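Notes for the runners' night talk, September 10, 2024

Slow down, don't read this out word for word. Water on the lectern. Wait for the latecomers to find a seat.

**Opening**

Hi everybody, thanks for coming out! I'm going to talk about the week before a race and the first mile of it, and then we'll get to questions (keep them short, people want to eat).

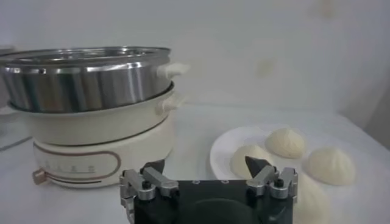
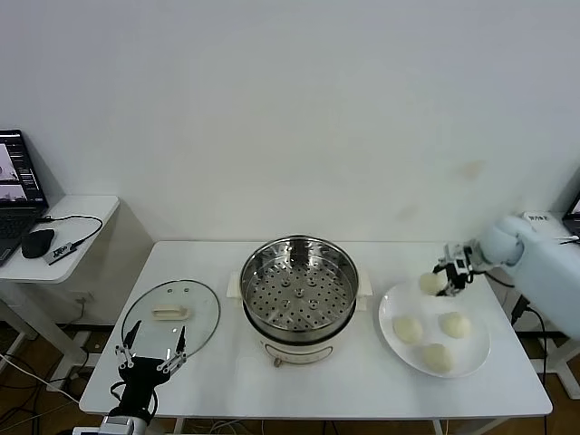
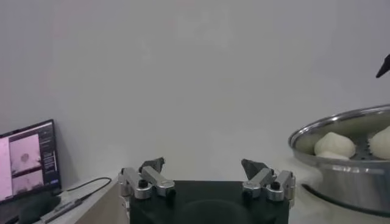
**Why I'm up here**

I've run the Warkstead 13-miler 6 times and blown up in four of them. Same hill, same spot, just past the feed store. So I'm not here as a fast person. I'm here as somebody who kept making the same mistake and finally got tired of it.

Ask: who's running Warkstead for the first time? (Hands. Say hi to them.)

**The first mile**

Tell the Clivadville story. There were 1,730 of us on the start line in May, the music was way too loud, and I went out with a bunch of college kids because it felt easy. Of course it felt easy, it was downhill! By mile five I was walking next to a guy dressed as a banana, and then the banana dropped me.

Pause here, that usually gets a laugh.

What I do now:

- Line up further back than I want to.
- Don't look at the watch until the first mile marker.
- If I can't say a full sentence out loud, I ease off.

The course at Warkstead narrows at the bridge. You will get stuck behind people. Let it happen, and please don't hop up on the curb to get by.

**Race week**

Keep this part quick, I ran long on it last time.

Two easy runs, one with a few short pickups, and a rest day whenever your legs ask for it. If you missed training back in the summer, you're not getting it back on Thursday night with a panic ten-miler. I tried that before Erovley and my calves were done before I'd even pinned my number on.

Food: eat what you normally eat. Plain rice and chicken for me, and toast the morning of. Shoes: the ones you've already been running in. Yes, even if the new ones are on sale at the expo.

**Getting there**

Parking at Rai Field fills up early and there are only 80 spots in the close lot. The far lot is a ten-minute walk, so call it your warm-up. Bag drop is next to the finish chute this year, on the grass side. Bring a trash bag to wear at the start if it's cold.

**If time allows**

The hill. Short steps, eyes up, arms going. I count lampposts (skip this if we're past the half hour).

**Questions**

Someone will ask about headphones. One ear only, volume low, and the marshals can ask you to take it out at the crossings.

Someone will ask about pacers too. Yes, they've got them, look for the orange flags by the start.

Sign-up sheet for the group long run is by the door. Remind them twice!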